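Notice of Inventory, Room 4

Rurkow House, Residents' Effects 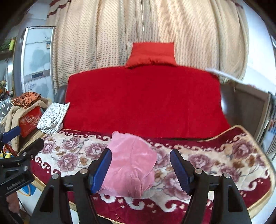

The inventory of Room 4 was begun on the morning of 26th May, in accordance with the wishes of the late Mrs Urmila Malhotra and the rules of the house, which require that a room be recorded before it is altered. I was appointed to make the record. My instructions were to list each article, to state its condition, and to offer no opinion as to its value. The bed was taken first. It was dressed with a cream bedspread of mauve and pink peonies, bordered in deep red with white scrolls, and behind that with a bright red plush blanket laid very smooth. A satin pillow of a red nearer to orange stood against the wall, beneath the long beige curtain. Upon the bedspread was one pink corduroy garment, folded, its lower edge hanging over the front of the bed. I entered these as items one to four and wrote "good" beside the first three.

I did not write anything beside the fourth, as I could not determine what it was. The form provides separate columns for outer clothing, night clothing and linen, and an article must be placed in one of them. To do so I should have had to unfold it. Mrs Malhotra had left a written direction, witnessed by the Warden and lodged in the office, and its second paragraph read as follows:

"The pink one on the bed is to be left folded until Babita comes."

Miss Babita Grewal was the niece of the deceased and her sole relation. She had been informed by letter and by telephone, and had replied that she would travel from Nostine as soon as her employers could release her. No date was given. I noted the matter in the margin and proceeded to the wardrobe.

The wardrobe contained nine saris in paper, two winter coats and a tin of buttons. The tin was sealed with tape and marked 531 in blue ink. The Warden, Mr Dinesh Kanaujia, held that the figure must be verified. I submitted that the deceased had been for most of her working life a cutter and finisher at the Tomar garment works, and might be relied upon in respect of buttons. Mr Kanaujia considered this and initialled the entry.

There followed the papers. Mrs Malhotra had kept her wage slips, her letters and the receipts for every length of cloth she had bought on her own account. Among these was a receipt from the Tomar works shop, dated in August of a year when I was myself at school, for two and a half yards of corduroy, rose, at the staff rate. Across the back she had written, "For B., when she is tall enough." A second note, in a different ink, read, "Too short in the arm. Let down." A third read, "Let down again."

I placed the receipt in an envelope and wrote the number four upon it. It was not strictly the correct procedure to attach a paper to an article of clothing, and I record it here so that the departure may be known.

The work was suspended at noon. In the afternoon I was assisted by Mr Ayman Kassab of the second floor, who had been Mrs Malhotra's partner at cards and wished to be of use. He read out the titles of the books and I wrote them down. When we had finished the shelf he remained for a time at the foot of the bed.

"She had it out every spring," he said. "She would take it to the window, look at the seams, and fold it up again. I asked her once if it was for sale."

I enquired what she had answered.

"She said that I could not afford it."

I asked whether he knew what sort of garment it was. He said that he had always taken it for a jacket, but that Mrs McKinnon, across the passage, was quite certain of a dress. Mrs Océane McKinnon was accordingly consulted. She confirmed the dress, and added that it had a collar. Mr Kassab disputed the collar. The discussion was conducted with courtesy and lasted until tea, and I was unable to enter any part of it.

Under the regulations a room must be released within fourteen days of the record being opened. On the tenth day Mr Kanaujia reminded me that an incomplete line would oblige him to extend the period, and that an extension would cost the estate 152 in fees. I replied that the direction was clear. He agreed that it was clear. He remarked that a direction of that kind was not usual, and then, having looked into the room, he said that he would write to the trustees himself -- and he did so the same evening. The extension was granted without charge.

Miss Grewal arrived on the sixteenth day. She was a tall woman of perhaps forty, and had come more than 300 miles, the last part of them on the Tellora bus. I explained the inventory to her and showed her where she would be required to sign. I gave her the envelope. She read the receipt on both sides, standing, and asked me whether the window might be opened.

I opened it. She sat down on the edge of the bed with the pink corduroy on her knees and did not unfold it at once. She told me that she had been nine years old when her aunt first measured her for it, in a kitchen in Tomar, and that there had afterwards been a disagreement in the family, over a matter of rent, and she had not been taken to visit again. She had supposed that the cloth was used for something else.

I said that I could return later, if she preferred. She said that I had better stay, as there was the form to be completed.

It was a coat. It had no collar, so that Mr Kassab was right upon that point and Mrs McKinnon was wrong upon both. The sleeves had been let down and afterwards lengthened with a band of the same cloth, set in so closely that I found the join only with my thumb. Miss Grewal put it on over her travelling clothes. It was a little narrow at the shoulder. The arms were the correct length.

I entered item four under outer clothing, and in the column for condition I wrote "good". Miss Grewal signed the record at the foot of each page. Mr Kanaujia countersigned, and asked whether the article was to be packed with the remainder for carriage to Nostine.

She said that she would wear it, and the line was amended to show that item four had left the premises with the niece.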